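Section 5. Before You Order: Planning and Budget

Read this section before signing anything. The rest of the guide assumes you have the kit in front of you and is of little comfort if you bought the wrong one.

5.1 Decide how many grippers

1. Write down the tasks you want recorded. "General handling" is a mood. "Lift a tub and put it down again" is a task.
2. Mark each task as one-handed or two-handed.
3. If any task is two-handed, order a pair. Grippers bought singly from Bidport come with separate calibration sheets, and matching them afterwards costs £216.

Note: Spare fingertips are sold in packs. Buy one pack with the first order. You will think this excessive until August.

5.2 Work out the real price

1. Start with the figure on the quotation. For the Derkach hand-held set ours was £1,916.
2. Add cables, straps and a mains lead that reaches your mains.
3. Add £925 for the first year's support, or strike it out and put your initials beside it, so that we know whom to ring.
4. Send the total to Tamara Vasylenko at the Tritville office. She will ask about delivery. Have an answer.

Caution: Quotations lapse. The Pisley distributor has never yet renewed one at the old price.

5.3 Choose the table and the room

1. Measure the table you already own before pricing a new one.
2. Check that two people can work at it without apologising to each other.
3. Mark the sockets and the cable route on a floor plan.
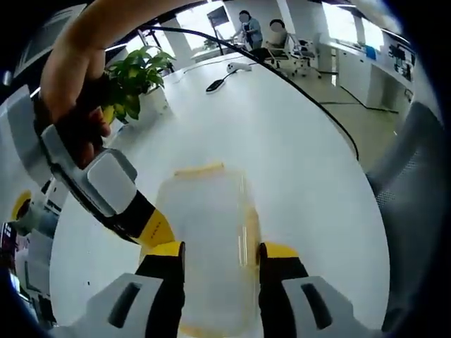
Furniture is the line most often missing from a budget, and the one Hnat Kravchuk sends back first. You don't need a purpose-built bench. A broad white oval table in an ordinary office will do, with space for two grippers to face the same plastic container and a pot plant left over at one side. Do allow for cable, though. A long black one following the curve of the table edge uses up far more length than the straight line on your floor plan, and extension leads bought in a hurry are never the cheap sort.

4. Price the objects to be handled. Plain tubs and boxes are fine, and petty cash will cover them.
5. Leave a tenth of the budget unspent. It won't stay that way.

Caution: Do not order against next year's money on the strength of a conversation in a corridor.

Revised 16 March 2019

Related items
Section 6. Unpacking and Checking the Delivery
Section 7. Charging, Straps and Cables
Returning a Gripper to Bidport
Budget Request Form (Tritville)
Spare Fingertips: Sizes and Prices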